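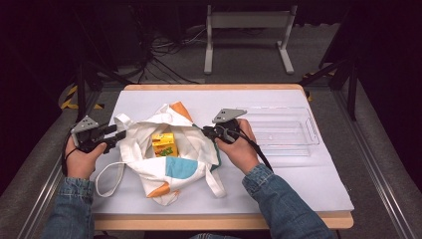
Choosing Bags for a Neighborhood Book Sale

Readers of this blog will be aware that the Brilcombe book sale takes place each July. The sale raises money for the reading room on Tarar Street, and for the past 3 years I have been responsible for the bags in which purchases are carried home.

Paper bags were used at first. They tear at the handle when filled with hardcovers, and replacements had to be bought on the afternoon of the sale itself. Plain cotton totes were adopted the following year at the suggestion of Kausar Memon, who had ordered them for the Rarnham music festival. An order of 1,000 was placed with Zikalley, and about half were left over at closing time.

The remaining stock has been stored flat in closed boxes. Cotton takes on the smell of a basement very quickly - two boxes kept near the boiler had to be washed before they could be offered to the public. Washing also shrinks the bag, and an atlas that fit beforehand may not fit afterward.

Customers who bring a bag from a previous sale will receive one paperback without charge. Junaid Sethi has asked that this be limited to one per household, and the notice at the door will say so.

Donations of books are accepted on Thursday until four o'clock at the side entrance. Encyclopedias and magazines cannot be accepted. Cookbooks are especially welcome, including those with notes in the margins.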